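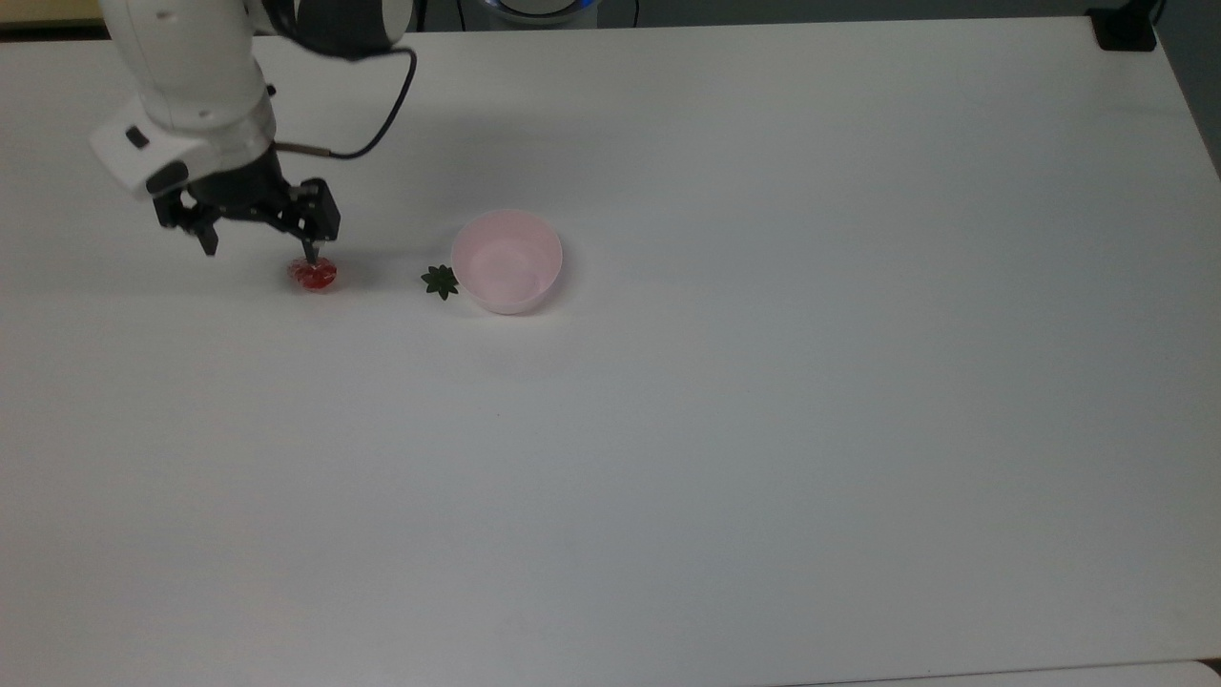 How do you teach a robot to put away a strawberry?

You can't just tell it! A robot arm doesn't know what "pick up" means, so a person has to show it. At the Surdu lab in Jumham, there are two ways to do that.

One is by hand. You hold the arm and gently move it through the whole job — reach, pinch, lift, let go — while its computer remembers every bend.

The other is by remote control. You move a small controller called Urno, and the big arm copies you, almost like a puppet!

One try isn't enough. The robot might watch 218 tries, with the strawberry in a new spot each time. Then it gets a turn by itself. If it misses, people show it some more.

Try it at home: guide a friend's hand to pick up a grape while their eyes are shut. Go slowly!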